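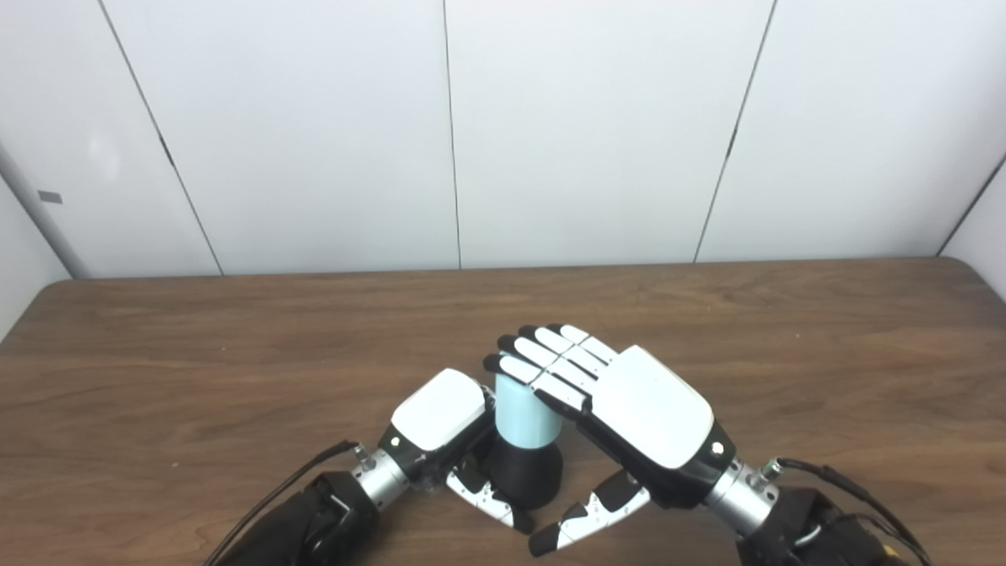
Wipe it along the grain and leave the oil alone until January, runs an unsigned comment left on the May 2019 revision of this article, which at that time told readers to oil a wooden tabletop every few weeks. The advice has been changed, and the present text gives longer intervals (see *Care*).

A **wooden tabletop** is the flat upper part of a table when that part is made of wood or faced with it. It carries whatever is set on the table and takes most of the wear. The parts beneath it — legs, rails, or a pedestal — are treated separately under *Table base*.

## Grain and color

Grain is the pattern left by the fibers and growth rings of the tree. On a tabletop it depends mainly on the species and on how the log was sawn. Flat-sawn boards tend to show arches and loops. Quarter-sawn and rift-sawn boards show straighter lines, and a top with this sort of pattern is often called striated. The warm brown top at the head of the article has a striated grain.

Color is a poor guide to species. Pale woods are stained dark, dark woods are bleached by the sun, and many printed or veneered surfaces copy the look of a wood they don't contain. The end of a board tells more than the face. If the lines on the face carry over the edge and continue down the end as rings, the top is probably solid.

Most brown woods change with light. Cherry darkens, walnut grows lighter, and oak tends toward yellow. An object left in one place for a season can leave a patch of a different shade, especially on a new table. The patch usually evens out once the object is moved, although it may take as long to fade as it took to form.

## Construction

### Solid tops

A solid top is generally made of several boards glued edge to edge. Single-board tops exist but are costly, and they cup more readily. Wood swells and shrinks across the grain as the air gets damper or drier, and changes very little along its length. A solid top therefore needs to be fastened in a way that lets it move. Slotted brackets, wooden buttons, and figure-eight fasteners are all in common use. A top screwed down tight on every side may split in a dry winter.

Some tops have a narrow board fitted across each end, known as a breadboard end. It helps keep the surface flat. In summer the main boards may stand slightly proud of the end board and in winter fall slightly short of it, and neither is a fault.

### Veneered tops

Veneer is a thin sheet of wood glued over a core of plywood, particleboard, or fiberboard. A veneered top stays flat and moves little with the seasons. It can't be sanded much. Damage most often begins at the edges, where the sheet lifts after water has got under it.

### Butcher block

Butcher block is built from narrow strips glued side by side, or from short pieces standing on end. It is heavy and was first used for cutting meat. The side-by-side type is now common on ordinary tables and desks.

## Finishes

| Finish | Surface | Resists water | Repair |
|---|---|---|---|
| Oil | Soft, low sheen | Fairly well when fresh | Easy, in spots |
| Wax | Smooth, dull to satin | Poorly | Easy, wears fast |
| Shellac | Glossy | Poorly | Easy, dissolves in alcohol |
| Lacquer | Satin to gloss | Well | Moderate |
| Polyurethane | Satin to gloss | Very well | Difficult in spots |

A few drops of water on a hidden part of the top will help tell a film finish from a worn oil or wax one. On a sound film the drops bead up. On a thirsty surface they spread and darken the wood within a few minutes.

## Wear and damage

**White rings** come from moisture or heat trapped in the finish. They are usually shallow, and many fade without treatment. Gentle rubbing with a little paste wax and a soft cloth removes some of the rest.

**Black rings** lie in the wood itself. They form when water reaches tannins in the wood along with a trace of iron, as from the bottom of a can or a cast pan. Oak is the usual victim. The finish has to come off before the stain can be treated, commonly with oxalic acid.

**Scratches** made by the feet of vases, lamps, and other upright objects are the commonest marks on a household table. Unglazed pottery is the worst for this. Felt pads help, though grit caught in the felt will scratch as badly as the bare foot did.

**Dents** can often be raised on solid wood with a damp cloth and a warm iron, provided the fibers are crushed and not cut. The method is risky on veneer.

## Care

Dusting with a dry or barely damp cloth is enough for most tops. Spills should be blotted. Spray polishes containing silicone leave a residue that makes later refinishing harder.

Oiled tops in daily use need fresh oil once or twice a year. The Grustimby furniture workshop recommends a single coat in January, when indoor air is dry in cold climates, and a second only if the surface looks gray. Film finishes need no oil at all — it sits on top and collects dust.

Rags wetted with linseed oil or other drying oils can heat up and catch fire when balled up. They should be spread out flat to dry outdoors, or kept under water in a closed metal can.

## Regional use

In Ivthorpe, tabletops were long sold apart from their bases. A buyer took a top home and had legs made locally, and old tops from the town may show two or three sets of screw holes underneath. The Zater sawmill supplied many of the boards. A surviving stock book from the mill lists 419 finished tops, of which 33 were round and the remainder rectangular.

The Kyei collection of household furniture holds 881 tables and loose tops. It was opened to visitors in 2000. Its catalog sorts them by the way the top is joined to the base, an arrangement that places kitchen tables beside writing desks and makes the size of a piece hard to look up.

## See also

- Table base
- Drop-leaf table
- Veneer
- Wood finishing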